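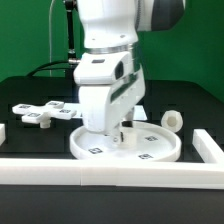

Opening (stay on this slide while people find seats)

Hi everybody, thanks for coming back from lunch. I'm going to talk about the year we put an arm on the sub-assembly bench at Plonier, and I'll spend most of my time on the people who used to sit at that bench all day. I was one of them. I did 12 years of small parts before I ever touched a teach pendant, so if I get the math wrong later, please be kind.

Quick show of hands: who has an arm running on their floor right now? Who has one sitting under a sheet? (Wait for the laugh. If there's no laugh, move on.)

What the job used to be

Small white parts, dish in front of you, fit one piece to another, next one. On a busy week the bench put out 4000 units. It was quiet work and plenty of us liked it that way. You could talk, you could have the radio on, and you went home with a sore thumb.

When management said "automation," we all heard the same thing, and I'm not going to pretend we didn't. Tell the parking lot story here if we're on time. Skip it if the morning ran over.

What changed first

The talking! I'd been ready for schedules and job titles, and the first thing I missed was the chatter. Five of us used to sit elbow to elbow, and then two of us were at the cell and three were over in kitting. We ended up moving the coffee machine so we'd all cross paths again. Cheapest fix of the whole project.

Next slide. Click once and let it load – the laptop is slow.

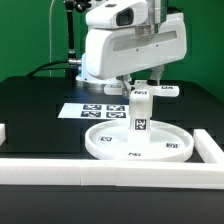

Plonier Bench Assembly Team

Look at the little square tags. They're on the cross, on the post and down in the dish, and there's a sheet of four more on the table behind. People always ask me about the arm, but the tags are where my day goes now. If one gets scuffed or goes on crooked, I'm the one who peels it and starts over. That job didn't exist before, and it needed somebody with patient hands, so it went to bench people. I'm proud of that one.

The rails around the work area came from us too. We asked for an edge we could see, so nobody's coffee or clipboard would drift in. The first layout from Flostska, our integrator, didn't have any.

Training

We got 14 hours each, spread over two weeks, on the clock. I want to say "on the clock" twice, because the first plan was a video to watch at home. Half the hours were on Baran, the scheduling software, and I'd cut that down if we did it again. What we needed was more time stopping the arm, clearing a bad grip and starting it back up without calling anyone over.

The part I still argue about

Pay. The cell job got a new grade in June and kitting didn't. Same people, same years in, and now there's a gap. I've said this to my bosses so I can say it to you. If you're planning something like Pritness (our name for the whole rollout, don't ask), sort the grades out before the crate shows up.

Also, standing. We sat before and now we're on our feet most of the shift – get the mats early.

Questions

If someone asks about job losses: nobody was let go from the bench, two people retired and those spots weren't filled. Say it just like that, both halves.

If someone asks about speed, send them to the handout. Leave the slide up and put the sign-up sheet for floor visits by the door.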